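집과 작업실에서 불을 막는 작은 습관들

글쓴이: Qistina Setiawan
마지막으로 고친 날: 2023년 6월 28일

저는 Avonau의 오래된 다세대 주택에 살고, 아래층의 작은 방을 목공 작업실로 쓰고 있습니다. 한국어는 제 모국어가 아니기 때문에 어색한 문장이 있을 수 있습니다. 그래도 이웃들이 자주 물어보는 내용을 한곳에 적어 두고 싶었습니다. 지난 5월에 같은 건물에서 냄비를 태운 일이 있었고, 복도까지 연기가 찼습니다. 다친 사람은 없었지만 그 뒤로 질문이 많아졌습니다.

부엌: 기름과 불

튀김을 할 때는 냄비에 맞는 뚜껑을 먼저 꺼내 놓습니다. 저는 뚜껑을 가스레인지 오른쪽, 손이 바로 닿는 자리에 둡니다. 기름에 불이 붙으면 물을 부으면 안 됩니다. 물은 뜨거운 기름 아래로 들어가서 순간적으로 끓고, 불붙은 기름을 사방으로 튀게 합니다. 먼저 불을 끌 수 있으면 끄고, 뚜껑을 옆에서 밀듯이 덮고, 완전히 식을 때까지 열지 않습니다. 냄비를 들고 싱크대로 옮기는 것도 매우 위험합니다. 불이 커서 가까이 갈 수 없으면 부엌문을 닫고 밖으로 나가서 119에 신고하십시오.

기름은 냄비 높이의 절반을 넘기지 않는 것이 좋습니다. 저는 700밀리리터 병에 기름을 나누어 담아 두고, 한 번 튀길 때 그 병 하나보다 많이 쓰지 않습니다. 큰 통에서 바로 부으면 손이 흔들려서 자꾸 많이 붓게 되었습니다. 기름에서 연기가 나기 시작하면 이미 너무 뜨거운 상태이니 바로 불을 줄입니다.

레인지 후드의 필터도 잊기 쉽습니다. 끈적한 기름때는 불이 잘 붙습니다. 뜨거운 물에 주방 세제와 베이킹 소다를 풀고 필터를 담가 두었다가, 부드러운 솔로 닦고 잘 말려서 다시 끼웁니다. 알루미늄 필터는 베이킹 소다에 오래 담그면 색이 검게 변할 수 있으니 중성 세제만 쓰는 편이 안전합니다. 저는 이것을 모르고 필터 하나를 얼룩지게 만들었습니다. 기능에는 문제가 없어서 지금도 쓰고 있습니다.

행주, 종이 타월, 과자 봉지는 화구에서 멀리 둡니다. 소매가 넓은 옷도 요리할 때는 걷어 올리거나 갈아입습니다.

연기 감지기

감지기는 천장에 답니다. 부엌 바로 위에 달면 요리할 때마다 울려서 결국 사람이 건전지를 빼 버리게 됩니다. 우리 집은 침실 앞과 거실에 하나씩, 모두 2개를 달았습니다. 한 달에 한 번 시험 버튼을 누르고, 겉의 먼지는 진공청소기의 솔로 가볍게 빨아들입니다. 물걸레는 쓰지 마십시오. 몇십 초마다 짧게 "삑" 소리가 나면 대부분 건전지가 약해졌다는 뜻입니다. 건전지를 갈아도 소리가 계속 나면 본체에 적힌 제조 날짜와 교체 시기를 확인합니다.

페인트를 칠하는 날에 감지기를 비닐로 싸는 사람이 있습니다. 먼지를 막으려고 하는 것은 이해하지만, 일이 끝나면 그날 안에 꼭 벗겨야 합니다. 저는 비닐을 씌울 때 현관문 안쪽에 종이쪽지를 붙입니다.

콘센트와 연장선

멀티탭에는 정격 용량이 적혀 있습니다. 꽂으려는 기구들의 소비 전력을 더해서 그 용량의 80퍼센트를 넘지 않게 쓰는 것을 권합니다. 전기난로, 에어프라이어, 전기 주전자는 전력을 많이 씁니다. 이런 기구는 벽 콘센트에 직접 꽂습니다. 멀티탭에 다른 멀티탭을 이어 꽂는 것은 하지 않습니다.

감긴 채로 쓰는 연장선도 문제입니다. 릴에 감긴 선은 열이 빠져나가지 못합니다. 짧은 거리만 필요해도 선을 모두 풀어서 쓰십시오. 선을 카펫 밑으로 지나가게 하거나 못으로 고정하지 마십시오. 플러그를 뺀 다음 만졌을 때 뜨겁거나 색이 누렇게 변한 부분이 있으면 그 멀티탭은 버립니다. 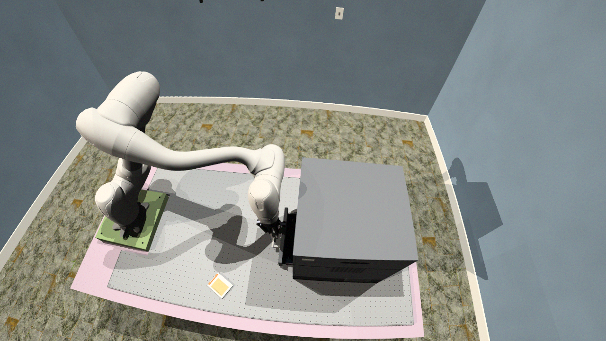 가스 냄새가 날 때는 무엇을 만지지 않는지가 중요합니다. 창문과 문을 손으로 열고, 가능하면 중간 밸브를 잠그고, 밖으로 나간 뒤에 전화를 합니다. 환풍기를 켜면 안 됩니다. 전등도 켜거나 끄지 않습니다. 스위치 안에서는 아주 작은 불꽃이 생길 수 있습니다. 그림의 뒷벽 높은 곳에 있는 베이지색 스위치처럼 작은 것이라도 마찬가지이고, 이미 켜져 있는 전등은 켜진 채로 두고 나갑니다. 습관적으로 손이 먼저 벽으로 가는 사람은 밝을 때 한 번 연습해 보십시오. 저도 처음 연습할 때 스위치를 눌러 버렸습니다.

작업실: 기름 묻은 천

목공을 하는 사람에게 제일 하고 싶은 이야기입니다. 아마인유나 동유처럼 마르면서 굳는 기름은 공기와 만나면 열을 냅니다. 이런 기름이 묻은 천을 뭉쳐서 쓰레기통에 넣으면 열이 안에 쌓이고, 성냥이 없어도 불이 날 수 있습니다. 제게 목공을 가르쳐 준 Herman Ngau 씨는 수업이 끝날 때마다 학생들의 앞치마 주머니까지 확인했습니다.

제가 하는 방법은 다음과 같습니다.

쓴 천은 한 장씩 펴서 바깥의 타지 않는 바닥이나 금속 울타리에 널어 둡니다. 겹치지 않게 하고, 햇빛이 강하게 비치는 자리는 피합니다.

완전히 굳어서 뻣뻣해지면 지역의 규칙에 따라 버립니다. 마르는 시간은 날씨에 따라 다르기 때문에 저는 3일을 기다리고, 그때도 부드러우면 더 둡니다.

밖에 널 곳이 없으면 뚜껑이 있는 금속 통에 물을 채우고 천을 푹 담급니다. 플라스틱 통은 쓰지 않습니다. 저는 Babalola 철물점에서 산 페인트용 금속 통을 씁니다. 통에 무엇이 들었는지 글씨를 크게 써 붙이면 가족이 모르고 쏟는 일을 막을 수 있습니다.

톱밥도 같이 생각해야 합니다. 연마기로 갈아 낸 고운 가루는 굵은 대팻밥보다 불이 빨리 붙습니다. 청소기 먼지 봉투는 작업이 끝난 날에 비웁니다. 금속을 그라인더로 가는 날에는 먼저 톱밥을 모두 치우고, 나무용 집진기를 연결하지 않습니다. 불꽃이 집진기 안으로 들어가면 한참 뒤에 연기가 나기도 합니다. 그래서 금속 작업을 마치면 바로 문을 잠그고 나가지 않고, 도구를 정리하면서 남아 있습니다.

충전지

전동 드릴이나 자전거의 리튬 이온 전지는 현관과 복도에서 충전하지 않습니다. 그곳에서 불이 나면 나가는 길이 막힙니다. 침대나 소파 위도 안 됩니다. 단단하고 타지 않는 바닥 위에서, 사람이 깨어 있을 때, 그 전지에 맞는 충전기로 충전합니다. 부풀었거나, 떨어뜨려서 찌그러졌거나, 이상한 단 냄새가 나는 전지는 더 쓰지 마십시오. 일반 쓰레기봉투에 넣으면 수거차 안에서 눌려 불이 날 수 있습니다. 단자에 절연 테이프를 붙여서 폐전지 수거함에 가져가고, 부푼 전지는 받는 곳에 먼저 물어봅니다.

소화기

소화기는 불이 날 것 같은 곳의 바로 옆이 아니라 나가는 문 가까이에 둡니다. 그래야 문을 등지고 쓸 수 있습니다. 압력계의 바늘이 초록색 구간에 있는지 보고, 안전핀이 녹슬지 않았는지도 봅니다. 부엌에는 식용유 화재에 맞는 K급 소화기가 좋습니다. 보통의 분말 소화기는 기름 표면의 불을 끄더라도 기름이 아직 뜨거워서 다시 붙을 수 있습니다.

쓰는 순서는 핀을 뽑고, 호스를 불의 아래쪽으로 향하게 하고, 손잡이를 누르고, 빗자루로 쓸듯이 뿌리는 것입니다. 손잡이를 잡은 채로는 핀이 잘 안 빠집니다. 몸통을 잡고 뽑으십시오. 불이 천장에 닿았거나 연기 때문에 숨쉬기 어려우면 소화기를 내려놓고 나갑니다.

연기가 지나간 뒤의 청소

작은 불이었어도 그을음은 몸에 좋지 않습니다. 창문을 열고, 장갑과 방진 마스크를 쓰고 시작합니다. 마른 그을음을 처음부터 젖은 걸레로 문지르면 벽지 속으로 번집니다. 먼저 그을음용 마른 스펀지로 위에서 아래로 한 방향으로 닦고, 그다음에 중성 세제를 씁니다. 옷은 다른 빨래와 섞지 않고 따로 빱니다. 불 가까이에 있던 열린 음식과 약은 버립니다. 플라스틱이 많이 탔거나 방 전체가 검게 되었으면 전문 업체를 부르는 것이 맞습니다. 보험에 신고할 생각이라면 닦기 전에 사진을 찍어 두십시오.

자기 전에 하는 일

가스 밸브를 보고, 난로의 플러그를 뽑고, 방문을 닫습니다. 닫힌 문은 연기가 들어오는 시간을 늦춥니다. 현관 앞의 상자와 유모차는 옆으로 치웁니다. 손전등은 침대 옆 서랍의 맨 위 칸에 두었습니다. 예전에는 맨 아래 칸에 있었는데, 정전된 밤에 한참 찾은 다음 자리를 바꾸었습니다.

고칠 내용이나 틀린 표현이 있으면 아래 댓글로 알려 주십시오. 다음에는 벽난로 재를 버리는 방법을 쓰려고 합니다.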